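6 April 2019
By Bakari Waweru

Rollers, bins and the price of a tidy shelf

Femico would like us to believe that the trouble with most storerooms is the shelf. Their spring leaflet says so four times. A flat shelf, we are told, makes people reach, and reaching makes people slow, and the cure is a rack with rollers in it so that the bin comes to you. I have had the leaflet on my desk for a month and I still can't find the place where it says what a rack costs per bay. There is a number to ring.

Several of you have been rung back by that number, judging by the post, so I went to look at a set of these racks at Unutine, where they have been in use since last June. They pack small parts orders there, mostly spares and fixings. The old shelving was painted board on brackets and by all accounts it was dreadful. I mention that early on because anything looks good next to dreadful, and every supplier's success story I have ever read starts with a storeroom that should have been sorted out years before.

What they have now is steel tube, several levels of it, with blue plastic bins on nearly every level and small white rollers under some of them. It's handsome stuff. You can pull a bin out well past the front of its level and look down into it, and people do, and then they leave it there.

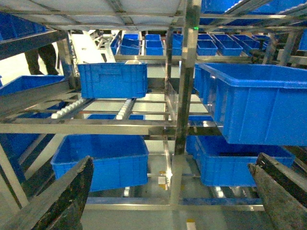
Mutua Makori wrote to me after the February issue to say that a bin left hanging out is a habit and no fault of the rack, and that I would never blame a kitchen drawer for being left open. He runs his own bins on plain shelves, he says, and finds them sticking out just as often, and the only thing that ever cured it was making the aisle narrower so that people banged their hips.

Fair enough, up to a point. But a drawer has a stop and a front that tells you at a glance it's open, and it doesn't roll. My complaint about rollers has always been that they make the first half of a job easier and leave the second half to your good nature. Pulling a full bin towards you on rollers takes one hand. Sending it back up the slope takes two, plus a bit of a shove from the hip, and at ten to five I know which half gets done. The packers I spoke to at Unutine didn't argue with this. One of them said she leaves the heavy ones out on purpose in the morning and puts them all back after lunch, which is sensible, and which the leaflet doesn't have a diagram for.

Now for the figures, such as they are. Femico claims 19 per cent off picking time. Unutine's own sheet, which I was allowed to read but not to copy, also says 19 per cent, and I would be more impressed if the sheet hadn't been drawn up with Femico's help over a trial of 90 orders. Ninety orders is a slow morning for them. Nobody timed the putting back, or the topping up of bins at the end of the day, and no second trial was run once the new racks had stopped being new. I asked whether the parts had been rearranged at the same time as the racks came in. They had. The fast movers were brought down to waist height, where they ought to have been all along, and I'd happily bet that most of the saving is sitting right there and could have been had for the price of a Saturday's overtime and some sticky labels.

On bins I am less grumpy. Choosing one colour and sticking to it looks like a missed chance, and I went in ready to say so. I've changed my mind. Colour coding works for a month or two and then somebody runs out of red ones, puts the washers in yellow "for now", and from then on the colours are telling lies. If every bin is blue you have to read the label. The handle recess on the front is worth having too. The bins at Unutine came from Laizer and the people who use them had no complaints about the handles, although one man thought the rims were hard on the knuckles when two bins are close together.

The thing I would actually spend money on is the bench. At Unutine the packing surface is plain and pale, with a steel rail along the far side and the bins beyond it, and it does more for the work than any roller. You can find a dropped screw on it. You can see what you have laid out for an order and what you haven't. It also shows every mark it has ever taken, and I count that in its favour, though I gather the office would like it to look smarter when customers come round.
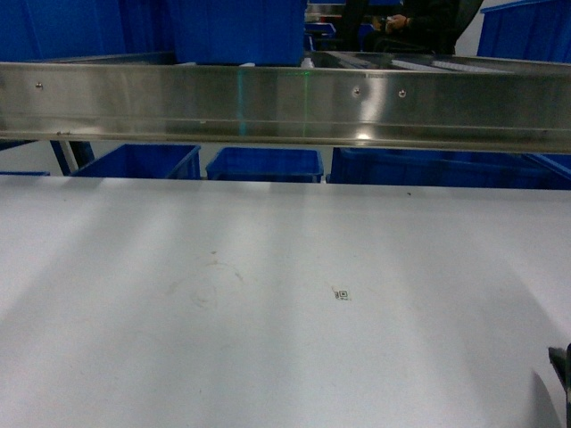 A dark bench hides dirt, and hiding dirt is a poor thing to ask of a bench. We had a brown one for years at my last place and it was filthy; it just never looked it. On a pale one a ring or a scuff is there for everyone to see, and sooner or later someone gets irritated enough to fetch a cloth. Ask before you buy what it can be cleaned with, though. Skisik sell a cream cleaner that several readers swear by, and I tried it at home on an old pale worktop, where it shifted the tea and did nothing at all for the scuffs. I went over one patch a second time with more elbow and ended up with a clean scuff. A test on the underside would be wise if your surface has any kind of sheen to it.

The rail deserves a word as well, as it is the sort of thing that gets struck off the order to save a few pounds. The one at Unutine has a gap beneath it, with bins showing through, but a raised edge at the back of a bench stops small parts wandering off into whatever is behind, and if you have ever had to unload a bottom shelf to get at one lost bush you won't need persuading. Metal is fine. Do check how the screws sit, and run a sleeve along it before you sign for it. And wipe the lower lip, which collects fluff in every workshop I've been in.

Then there are labels stuck on the bench itself. I'm told the little square printed codes are the coming thing for marking out positions on a work surface, and perhaps they are. My objection is practical. Anything stuck to a packing bench gets leaned on, wiped round and picked at, and the smaller it is the sooner someone mistakes it for rubbish. If you must have one, keep a spare print in the drawer and write down where it goes. 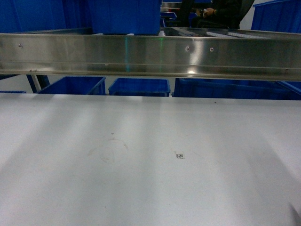

As to the money, Femico did eventually send me a price, after two calls and a form. I've been asked not to print it, so I'll say only that for one bay of theirs I could buy plain steel shelving for a whole wall and a decent bench to go with it. Unutine paid less than the list, being early, and the next customer won't. Their manager thinks it will have paid for itself by next June. He may be right, but he is working from the 19 per cent.

My advice to anyone with a small storeroom is to move the stock before you move the furniture. Put the things you touch daily between hip and shoulder, get rid of what hasn't been touched in a year, and time yourself on a proper run of orders, including the putting away. If you are still walking too much after that, by all means ring the number.

Fifty-seven of you answered the question in the last issue about bin labels, which is a good deal more than answered the one about insurance. Replies are being sorted and will go in next time. Those who wrote on the back of the renewal form, please send it again on something else, as the forms have gone off to be filed.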